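Kaimal arm: the dropout fault, your questions

Last updated 10/19/20

I've had the same handful of emails over and over since I wrote up the fault on our Kaimal arm, so I've put my answers in one place. Shout if yours is missing!

What went wrong?
The wrist motor lost its signal halfway through a cup move and the gripper carried on closing. It squashed the cup flat and then sat there straining until I hit the stop.

Was anyone hurt?
No, but my hand had been in there a minute before, resetting the cup. I've moved the stop button much closer since then – I'd had to lean right across the arm to reach it.

So what was the cause?
A tired cable. It bends every time the arm reaches out, and after over 600 moves at the Brosby workshop one of the wires had gone inside the sleeve. You couldn't tell by looking (I tried, with a torch and everything).

Couldn't the software have caught it?
It should have. The Orkden controller waited 16 seconds before it gave up on the motor, and I'd never thought to change that. Mine's now set so a lost signal cuts the power straight away.

How do I check my own arm?
Run it slowly through its full reach and watch the loops of cable by the joints. If one pulls tight, give it more slack. I do this every 60 moves and swap the wrist cable at 90, worn or not.

What does a cup move look like?

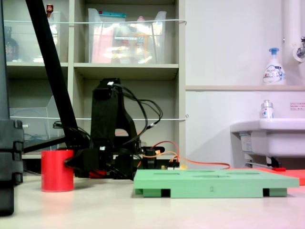 Ashwin Thomas wrote in to say that slack can be a menace too: on his arm a loose loop caught under the elbow and yanked the plug clean out. Fair point, and I've started clipping mine at both ends. Spare clips come from Brurkley, in bags far bigger than you'll ever need.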